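The Counter Space Column
Does anyone need a tree for plastic wine glasses?
2023-09-15

Regular readers know where I stand on single-purpose kitchen objects. I gave away the avocado slicer. I gave away the banana hanger, twice, because my sister bought me another one. So when Shobha Chettiar, who edits this newsletter and decides what I complain about, told me the most requested item in the reader mailbag was a wine glass drying rack, I assumed she was trying to get a rise out of me.

She wasn't. She forwarded the emails. Most of them came after our April piece on patio dishes, in which I said a few kind words about plastic stemware and then, foolishly, admitted I had no good way to dry it. Readers wrote in to say I needed a tree. One called it a chandelier. Another said hers had changed the way she has people over, a claim I would like to see documented.

I don't like being told I need a thing, particularly a shiny thing. But I do live in 956 square feet with a galley kitchen, and I have plastic goblets in five or so loud colors that have been drying on a dish towel since the day I bought them. So I got the rack. It's the Lurnell, ordered through the Barrera store out on the highway, and I've had it long enough now to have opinions.

First, what it is. You get a round base, a stem going up, a loop at the top to carry it by, and a bunch of wire arms that come out below the loop. You slide the foot of the glass onto an arm and the bowl hangs down. No assembly beyond taking off the plastic wrap. The leaflet inside says to wipe with a soft cloth, and says it in a great many languages.

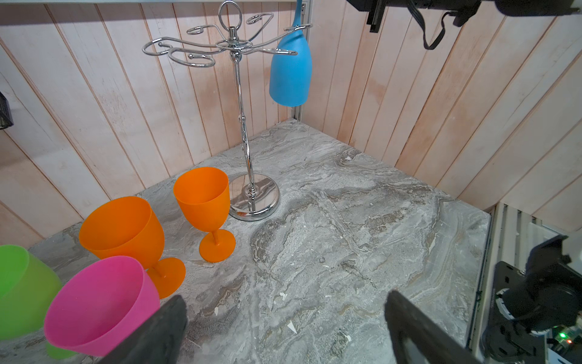
The blue one goes up first. The rest wait their turn on the counter.

My first objection is the look of it. Everything is chrome, and every arm finishes in a curl. If you have a certain kind of dining room I suppose this is charming. In my kitchen it looks like something that was left behind by a hotel. The base is polished like a mirror, so you get the countertop back a second time, and any glass you hang shows up down there as a blob of its own color. Some people will enjoy that. I noticed mainly that a mirror is a strange surface to choose for the one part of a drying rack that water is going to land on. Chrome spots. I wiped mine down every day for the first week, every other day for the second, and now I do it when company is coming.

My second objection is that the thing was plainly meant for real glass. The heavier the glass, the more settled it hangs. A plastic goblet weighs next to nothing, and if you brush past the rack with a sleeve you can set the whole lot swinging. I have knocked one off this way. It bounced, went under the stove, and was fine, so I'll admit the consequences are mild. With crystal I would have been sweeping for an hour.

Then there's the question of how you load it. I was taught (by my grandmother, about hat stands) that you go opposite and opposite, one on this side, one on that side, so nothing leans.
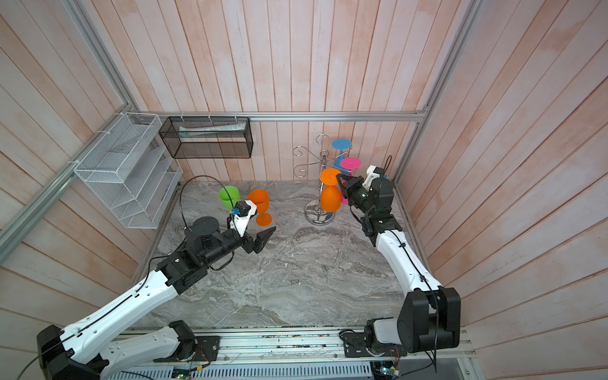 Balance was the thing I most expected to hate. A tall narrow object with weight hung off the top is, on paper, a bad idea, and the leaflet tells you to distribute glasses evenly around the stem. People don't do that. People start on the side nearest their hand and keep going until they run out of easy hooks. Three goblets all on the right, with bare curls on the left, is how a rack gets loaded in real life, so I tried mine that way for a few days to see if I could catch it out. It stayed put. The base is heavier than it looks, and plastic is light enough that the evenness doesn't seem to matter much. I tried the same stunt with three of my neighbor's big red wine glasses, over a folded towel, and I did not care for the way it felt when I bumped the counter. So if you're hanging glass, do what the leaflet says. If you're hanging plastic, suit yourself.

Spacing is another matter. The arms are not very far apart, and the bowls on party goblets are wide. Two wide ones next to each other will touch, and where they touch they stay damp. I ended up skipping an arm here and there, so the number on the carton is optimistic unless your glasses are skinny. I mention this because several of you wrote in asking whether it would hold a full set. Mine will, if I pack it. I'd rather not pack it.

Now for the part where I have to be fair. Plastic stemware really is a pain to dry, worse than glass. It comes out of the dishwasher (if yours can go in the dishwasher, check the bottom) beaded with water, because plastic doesn't hold heat the way glass does. Set it upside down on a towel and the rim seals itself against the cloth. Come back in the morning and the inside is still foggy and smells like the towel. Set it right side up and the water sits in the bottom of the bowl. I've dealt with this for years by shaking each glass over the sink like a thermometer and putting it away slightly wet, and then wondering why the cupboard smelled.

Hung by the foot, with air getting in underneath, they dry. I did a test on a muggy evening with two orange ones, same wash, one hung and one face down on the towel. I checked after the late news. The hung one was dry to the touch inside and the towel one was not even close. It's one evening in one kitchen and I don't offer it as science, but I ran it again that weekend and got the same answer, so I've stopped arguing.
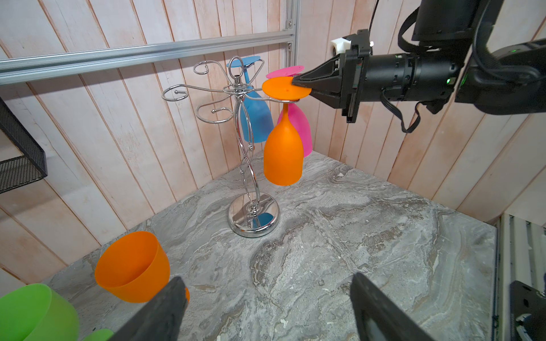
Blue, pink and orange, hung by the foot.

A few people asked about scratching. The finish on cheap plastic marks easily, and I was ready to report a ring worn into every foot where the wire rubs. So far, nothing I can see without tilting it under the lamp. What does scratch them is what has always scratched them, namely stacking and the green side of the sponge. If yours have gone cloudy, the rack won't fix it. Try white vinegar, and if that does nothing then the cloudiness is wear and you can quit scrubbing.

How you put a glass on makes a difference too. Hold it by the foot and slide it in level. If you hold it by the bowl you can't see what the foot is doing and you end up poking at the curl with it. Taking one off is the same in reverse, and do go slowly if there's another close behind it, because the feet like to overlap and you'll bring two down for the price of one. I've got into the habit of filling the back first and working toward myself, then emptying from the front.
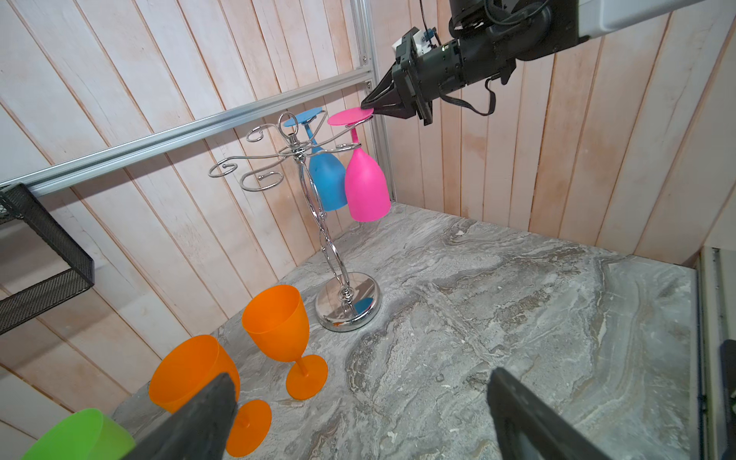 That habit also means I can grab a couple for the table without disturbing the rest, which matters more on a weeknight than it does at a party. At a party the thing is bare in ten minutes and then it's in the way. I move mine to the top of the refrigerator by the loop. Do not carry it with glasses on it. I did, from the counter to the back porch, feeling pretty clever about it, and arrived with one fewer than I started with.

Storage is where I still grumble. The rack doesn't fold and the arms don't come off. Anyone with a deep pantry can stop reading, but in a small kitchen you are committing to having this object out, all the time, curls and all. It takes up about as much counter as a dinner plate, and quite a lot more air. Mine won't fit under the upper cabinets with glasses hung on it unless I push it to the end where the cabinets stop. Measure before you order. Barrera will take it back within the month but you pay the shipping, and the box is a nuisance to close again.

You could also do what my neighbor does and screw a row of under-cabinet rails into the bottom of the cupboard. They cost less and use no counter at all. They also drip on whatever is under them, and if you rent from Varercombe you aren't supposed to be drilling into anything. We looked at one from Stosavley that folds flat, too, with straight pegs in place of arms. It stores nicely. It also pokes up inside the glass, so you're drying the bowl on a peg that was wet yesterday, and I sent it back.

So, to the readers who said I needed a tree: I'm not ready to say need. If you own proper glasses and use them twice a year, a clean towel and some patience will do you fine. If you have the bright plastic kind, and people over all summer, and a patch of counter that currently collects mail, then yes, all right, it does the job it says it does. I've kept mine. I moved the mail.

Next month Shobha wants me to look at salad spinners, and I already own one, so that should be short. If you've found a hanging rack that folds up and still lets the air in, write to the mailbag and tell me what it's like after a year, please, and not after the first weekend. Photos welcome. There are around 4,000 of you on this list now and I can't answer everyone, but I do read them, including the ones about the banana hanger.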